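首页 > 话题 > 居家生活 > 串文

输入关键词 搜索

最后更新:九月

1/
搬到现在这个出租屋以后,洗衣服这件事我重新学了一遍。以前住家里有阳台,衣服洗完往外一挂就不用管。现在这间朝北,没有阳台,窗户只能推开一条缝。陆续记一些做法,想到哪写到哪。

2/
先说房子。一室,卧室和厨房隔一道推拉门,洗衣机在卫生间门口,排水管接到地漏。房东留下的洗衣机是Kikier的,波轮,8公斤,面板上的字磨掉了一半,我试了两个星期才弄清哪个键是单脱水。

3/
8公斤是指干衣服的重量,我以前一直理解错了,以为是湿的。说明书上写得很清楚,只是我没看过说明书。实际放到桶的三分之二就该停手,再多就搅不动,洗完的衣服中间那一团还带着洗衣液。

4/
洗衣液的用量。瓶盖里面有刻度,我以前从来不看,倒满一盖。后来发现毛巾越洗越硬,晾干了能立起来。减到半盖,硬的情况好了很多。软水地区还可以再少。我们这边水硬,烧水壶一个月就一层白的,半盖刚好。

5/
毛巾不要用柔顺剂。用了摸着是软,擦身上不吸水。我把剩下的大半瓶柔顺剂送给楼下邻居了,她家洗窗帘用。

6/
深色和浅色分开洗这件事,我承认以前偷懒,靠吸色片。吸色片对掉色轻的有用,对新买的黑裤子没用。我有一件白T恤就是这么变成灰的,现在当睡衣穿。新的深色衣服头三次单独洗,用冷水,之后再跟别的混。

7/
黑衣服发白发旧,很多时候是洗衣液没漂干净,加上里外摩擦。翻过来洗,漂洗多加一次。晾也翻着晾,朝北的屋子晒不到,但是习惯养成了以后搬家也用得上。

8/
有人问黑衣服沾毛怎么办。粘毛滚筒撕一张用一张,太费。我现在的办法是晾干以后戴一只橡胶手套,稍微沾点水,从领口往下顺着一个方向捋,毛会聚成一小条,捏起来扔掉。厚外套好用,薄针织不行,会拉变形。

9/
还有就是黑衣服不要跟新毛巾一起洗。新毛巾前几次都掉毛,出来一身白点。我犯过这个错,犯了两回。 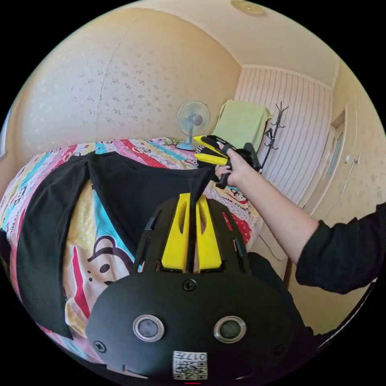 10/
衣服干了之后堆在哪,这个问题比洗本身麻烦。我的流程以前是:收下来,放床上,晚上要睡觉了,挪到椅子上,第二天早上从椅子上拿来穿。这样循环一个星期,衣柜基本是空的,椅子上有一座山。

11/
后来定了一条规矩:收下来当场叠,叠不完不去干别的。我计过时,一桶衣服从头叠到收进柜子,12分钟。以前总觉得要半个多小时,所以一直拖。

12/
叠法不用学太复杂的。T恤我就是左右往中间折,再对折两次,竖着放抽屉里。竖着放的好处是一眼能看到每一件,不用翻。裤子对折再三折。内衣袜子不叠,各放一个盒子。袜子统一买同一种黑的,不用配对,坏一只扔一只。

13/
衬衫和外套挂着。衣架换成一样厚薄的以后,杆子上多挂了好几件。我买的是Surkex的植绒衣架,20个一包,不滑。缺点是湿衣服不能直接挂上去,绒会掉色,浅色衬衫肩膀上会留印子。晾衣服还是用塑料的。

14/
说回晾。没有阳台,我用的是一个落地的X形晾衣架,牌子是Oltum,收起来能塞到冰箱和墙中间的缝里。它说承重没问题,挂两条湿牛仔裤就往一边歪,要左右各挂一条。

15/
室内晾衣服最怕的是闷味。闷味跟洗衣液香不香没关系,是干得太慢。从洗完到干透,时间拖得越长味道越重。所以重点是快:
洗完马上拿出来,不要在桶里过夜
单脱水再甩一次
每件中间留一个拳头的空
风扇对着吹,不用开大档

16/
风扇这一条效果最明显。以前厚卫衣要晾两天,开风扇以后,晚上挂上去,第二天下午能穿。电费我看过,没什么变化。

17/
帽衫的帽子是最后干的。把帽子往上提,用另一个衣架的钩子挂住,不要让它贴着后背。裤子倒过来挂,用夹子夹裤脚,裤腰朝下撑开,口袋翻出来。牛仔裤这么晾还有一个好处,不用烫,自己就坠直了。

18/
已经有闷味的衣服,再洗一遍没有用,我试过。要用热水加氧漂粉泡。我用的是Jaiswal的,粉末状,一勺配一盆四十度左右的水,泡半小时再正常洗。真丝羊毛不能泡,有金属扣的也最好别泡。
注意是氧漂,不是84。84会把颜色漂掉,还会跟别的清洁剂起反应,这两个不要放在一起。

19/
洗衣机本身也会臭。波轮的那个线屑过滤袋,我住进来两个月以后才知道可以拆。拆下来的时候里面是一块灰色的毡子。现在每次洗完倒一次,盖子开着晾。

20/
桶的清洁一个月一次,空桶,最高水位,放一包清洁剂,搅几分钟,泡两个小时再排掉。第一次洗会飘出来很多黑的碎片,要用网捞,不捞会堵下水。一次捞不干净,我连着做了三次才清。

21/
床品。四件套两周换一次,夏天一周。我只有两套,一套在床上一套在柜子里,多了没地方放。被套单独洗,不要跟小件一起,小件会全钻到被套里去,最后拧成一个大包,里面的都是湿的。洗之前把被套拉链拉上,能好一半。

22/
套被子的方法:被套翻过来铺床上,被子铺在上面,四个角用带子绑好,从封口的那一头往开口卷,卷到头,把开口翻过来包住,再滚开。网上视频很多,看一遍不会,做两遍就会了。一个人也能弄,不用钻进去。

23/
晾被套,室内实在铺不开。我的做法是把晾衣架完全撑开,被套横搭在两边最高的杆上,中间垂下去的地方拿两个衣架撑着,别让两层贴在一起。中途翻一次面。赶上连着下雨,就拿去小区门口的自助烘干,一次12块,连枕套一起。

24/
烘干机的经验:不要塞满,半桶最好。棉的会缩,新衣服别往里放。听到结束提示就去拿,放凉了褶子就定住了。我有一次去买菜回来晚了,一桶衬衫全部重新烫。

25/
烫衣服。我没有烫衣板,床上铺一条厚浴巾就够用。挂烫机买过一个,用了四次,占地方,卖掉了。现在用普通电熨斗,趁衣服半干的时候烫,比全干再喷水省事。顺序是领子、袖口、袖子、前片、后片。领子从两个尖往中间推,反过来会在尖上堆出褶。

26/
花费。有人问这么一套下来多少钱,我列一下大件以外的:晾衣架、衣架、氧漂粉、过滤袋备用的两个,加起来不到100。风扇是本来就有的。

27/
补几条零碎的:
纸巾忘在口袋里洗了,不要急着再洗,晾干以后抖,掉一大半
油渍先用洗洁精干搓,放十分钟再下水
血渍用冷水,热水会固定住
领口黄的地方用洗衣皂,打湿,抹上去,软毛刷刷
拉链拉上再洗,魔术贴粘上再洗,不然会勾别的衣服

28/
评论里有人说洗衣袋没必要。我觉得看情况。内衣、带蕾丝的、薄毛衣要用,其他不用。洗衣袋选网眼细的,一袋别装超过两三件,装满了等于没洗。

29/
换季收纳。夏天的收之前一定再洗一遍,看着干净的也洗,汗渍当时看不出来,放半年就黄了。全干以后再装箱。我去年九月收的一件白衬衫就是没洗,今年拿出来腋下两块黄,泡了两次才淡下去。

30/
羽绒服我自己洗过一件,中性洗涤剂,手按,不能拧,脱水前要把袖子裹好放平。晾到半干的时候开始拍,隔几个小时拍一次,把结块的绒拍散。全程花了三天。今年准备送洗,没有那个地方摊。

31/
防潮。朝北的房间衣柜靠外墙那一侧会返潮,我在背板那里留了一掌宽的空,没贴墙。除湿盒一格一个,水满了就换。樟脑丸的味道我受不了,用的樟木条,味淡了拿砂纸磨一下。

32/
最后是时间安排,之前有朋友要。我一周洗两次,一次深色一次浅色,都是晚上八点开始,九点前挂完,风扇定时到半夜。第二天下班回来收、叠、进柜子。毛巾跟浅色走。床品放在不上班的上午。

33/
鞋怎么洗还没写,我手上这双白的还在晾,等干了看发不发黄再说。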